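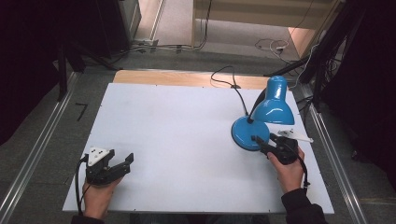
Bench 2, right gripper up against the base of the lamp, left one open over the board.

Ticket 173
Opened: May 28, 2022
Site: Pusside
Equipment: Sterberg hand-held gripper pair, bench 2
Raised by: Lizelle Moodley
Assigned to: Laine Sepp, Stonlow support
Status: Resolved, parts to follow

Lizelle Moodley wrote:

Hi Laine, hope you're well and that the move to the new office wasn't too painful. I'm sorry to be back so soon after the last one, but bench 2 is playing up again and I'd rather ask you than start pulling things apart with a screwdriver and good intentions.

The trouble is slipping. We've been doing the lamp task (push the base across the board, let go, pick up a smaller part, come back) and the grippers don't hold the small parts the way they used to. The lamp itself is fine, as you'd expect, it's only being nudged. It's the thin plastic clips that go wrong. You close on one, it feels as though you've got it, and then it rotates in the jaws and drops as soon as you lift. I had the same thing with either hand, so I don't think it's just me being clumsy on my left.

The other thing is that the reported opening doesn't come back to zero. With the jaws fully shut it sits a little above, and it isn't the same amount each time. Fully open it reads 98, same as ever.

What I've tried so far: restarted the logger, swapped the two cables over at the hub end, ran the zero routine with the jaws shut. The routine passes, and then half an hour later it's wandered off again. I haven't touched any screws.

Cheers,
Lizelle

Laine Sepp wrote:

Hi Lizelle, lovely to hear from you, and no need to apologise, you always send me enough to go on and I can't say that of everybody. The move was fine apart from my plants, thanks for asking.

Your top end still reading properly is a good sign. If the encoder were on its way out I'd expect both ends to drift. When it's only the closed end, my first thought is that the pads aren't meeting cleanly, so the zero routine is zeroing on whatever happens to be sitting between them that time. Could you open each gripper right up, put it over something pale under decent light and have a good look at the faces and the edges of the pads? Check the screws along the top of each pad as well, but only for whether they move. Please don't tighten anything yet.

Also, do you remember which pads you have on there? We had the Ersoy ones in the kit for a while and then changed to our own.

Laine

Lizelle Moodley wrote:

Right, I've had a look and I feel a bit silly. The pads are in a sorry state. The edges that ought to be straight are ragged, with stringy little bits hanging off, and there are dark crumbs on the board underneath.
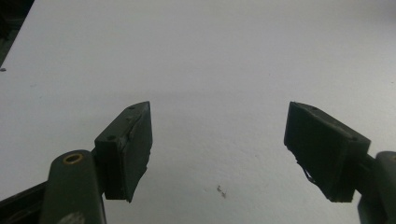 I'd been wiping those crumbs away every morning thinking they were carpet fluff off somebody's sleeves! So that's on me. I ran a fingertip along the faces and they've gone slick in the middle too, which would explain the clips turning. The arms and the pivots feel all right, no play that I can find, and none of the pad screws moved when I tried them.

They're the Ersoy pads, as it happens. I dug out the packing slip and they went on in December.

Lizelle

Laine Sepp wrote:

Please don't feel silly, you're the third person to tell me carpet fluff. December is a good long run for that type, particularly if they've been rubbing along a hard board most days. The edge goes first, and then the loose strands fold back into the gap when you close, and there's your wandering zero.

I'll put new pads in the post to you, enough for both grippers with a spare pair. In the meantime, this should get you through:

1. Unplug both grippers at the hub.
2. Trim the hanging strands with small side cutters, flush with the edge. Don't pull them, they'll take more of the pad with them.
3. Wipe the faces with isopropyl on a lint-free cloth and leave them 30 minutes.
4. Clean the board as well, and blow out the space behind the pads.
5. Plug in, close gently, run the zero routine, open fully and check you still get 98.

When the new ones arrive, change both pads on a gripper together. Nip the screws up evenly and stop when they're snug, the inserts are soft and I've stripped more than I'd like to admit.

Laine

Lizelle Moodley wrote:

Done all that, and what a difference. Zero has held since lunch on both. The clips still turn if I grab them right at the tips, but further in they stay put, so we'll carry on with the lamp and save the fiddly parts for the new pads. I've added a pad check to our morning sheet, and the crumbs are now something we write down.

Thanks so much, Laine. Say hello to the plants.

Laine Sepp wrote:

Wonderful. Pads go out with tomorrow's courier. Marking this resolved, but just reply here if the zero moves again once they're fitted and it'll reopen by itself.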